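Bredance Town Council
Participatory budget support, second progress report to the Havedau Fund
Prepared by Chie Sugawara, project officer
Period covered: up to the end of March

1. Summary

The project helps residents of Bredance to decide on a small part of the town budget. In this period we finished the public vote, and the council accepted the result at its ordinary meeting. We received 1,073 valid ballots, more than in the first round. The work is on schedule, except for the matter of the Derkside ward, which I explain under point 3.

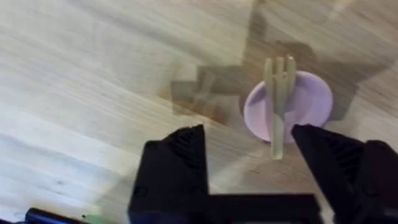

2. Activities in this period

The ballot was open on paper and online. Paper forms could be handed in at the town hall counter, at the library and at the Hattori community hall. The counter stayed open until 7 p.m. in the last week, as we had promised in the first report.

Before the vote we held two evening meetings where residents could ask the finance office about the proposals. Nearly 40 people came to the first one. The second was quieter, but the discussion was longer and also more critical. Several people asked why road repair could not be chosen. The finance office answered that it is paid from another budget line, and we have now put this answer on the ballot information sheet.
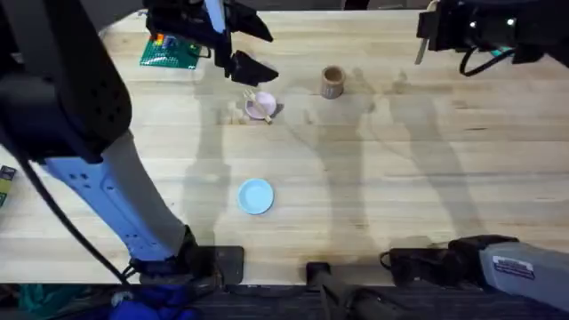 Robot arms over a wooden tabletop.

The proposals with the most votes were the new lighting on the path to the school and the repair of the roof at the Hattori hall. Both are now with the works department for a detailed price.

3. Difficulties

In Derkside the information sheets were delivered late, after the online vote had already opened. The printer had received an old address list from us. We extended the closing date for the whole town, so that all wards had the same conditions. The extra cost of the counter staff was paid by the council and is not charged to the grant.

The translation of the sheet was also slower than planned. We asked for it too late, and for the next round it will be ordered together with the printing.

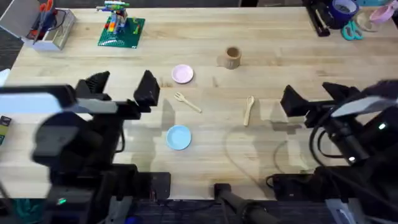
I should mention as well that the opposition group in the council asked for a written note on how double votes are prevented. The note was sent to all councillors and is attached to this report as Annex B.

4. Spending

Spending is within the approved budget. The line for printing is almost used up, while the line for room hire is hardly touched, as the Hattori hall was given to us free of charge. We ask for your permission to move the unused part of room hire to printing. The table is in Annex A.

5. Next period

The works department will present its prices to the finance committee. After this the council will vote on the contracts, and we will publish the decision on the town website and on the notice boards in each ward. The next report will include the replies to the residents' questionnaire.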